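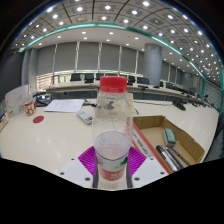
Figure 1. View from the hand-held gripper during a demonstration at the meeting-room table. The bottle and cup are in front of the tool, with the tray of markers to the right.

Unit 5. Learning Manipulation from Hand-Held Demonstrations
Course notes, revised May 10, 2026
Module convenor: Abilio Soler

5.1 Purpose of this unit

Unit 4 dealt with teleoperation, in which a person drives a robot arm and the arm's own sensors record the task. This unit considers a second method. The demonstrator holds a gripper in the hand and carries out the task directly, while a camera fixed to the tool records what the gripper meets. No arm is present at the time of recording. A policy is later trained on the recordings and run on an arm fitted with a matching gripper and camera.

Students should read sections 5.2 to 5.4 before the seminar. Section 5.5 sets out the study on which the coursework is based.

5.2 What is recorded

A demonstration is stored as a sequence of time steps. Each step holds an observation and an action. In the form used on this module, the observation is a single wide view from the tool, together with the opening width of the fingers. The action is the change in position and orientation of the tool between one step and the next, and the new opening width.

The motion of the tool is not measured by joint encoders, as it would be on an arm. It has to be recovered from the camera images and an inertial sensor. The method depends on fixed features that can be followed from one image to the next. In Figure 1, the edge of the long curved table, the chairs behind it and the rows of ceiling lights are of this kind. A plain wall close to the tool offers far less to follow, and tracking may be lost.

Students should note two further points about Figure 1. First, parts of the gripper appear in the view, including the white plate and the dark lower housing. They stay in nearly the same place throughout a recording and give the policy a steady reference for where the tool is. Secondly, the bottle and the cup are both transparent or translucent. Depth sensors often return poor readings on such surfaces, and this is one argument for learning from colour images alone. The tabletop also carries reflections of the ceiling lights, which shift as the tool moves.

5.3 Relative actions

Let T(t) be the pose of the tool at step t, in the frame used by the tracking system. That frame is set afresh for every recording and has no meaning outside it. Actions are therefore written relative to the current pose:

A(t, k) = inverse of T(t), multiplied by T(t + k)

where k runs from 1 to the length of the predicted sequence. A policy trained on A(t, k) does not need to know where the table stands in the room, or where the base of the arm has been fixed. Exercise 2 asks for a proof that A(t, k) is unchanged when the tracking frame is moved by any fixed rigid motion.

5.4 Delay

On the arm, an image reaches the policy some time after it was taken, and a command takes further time to carry out. Hand-held recordings contain neither delay in the same form. Both must be measured on the arm before the policy is run. Predicted actions whose time has already passed are discarded, and the remainder are sent early enough to take effect at the proper moment.

5.5 The Sundville study

The Sundville study compared two training sets of equal size for a single task, moving a bottle to a marked place on a table. Set A held 116 demonstrations recorded at one table. Set B held 116 demonstrations recorded at 38 tables in different rooms. The two policies shared the same network and training schedule, and each was given 100 trials in a room that appeared in neither set.

The policy trained on Set A completed 32 trials. The policy trained on Set B completed more than twice that number. Most failures under Set A occurred during the approach, when the fingers closed before reaching the bottle.

The study used one arm and one kind of gripper. Its result should not be extended to tasks involving two hands or prolonged contact without further evidence.

5.6 Exercises

1. State which quantities in section 5.2 are measured directly and which are estimated.
2. Prove the invariance property given in section 5.3.
3. Propose a check that would detect a recording in which tracking was lost for a short period.
4. Explain why the two sets in section 5.5 were made equal in size.

Written answers should be submitted through the module page. Echevarría's notes on rigid motion, listed under Unit 2, may be consulted for Exercise 2.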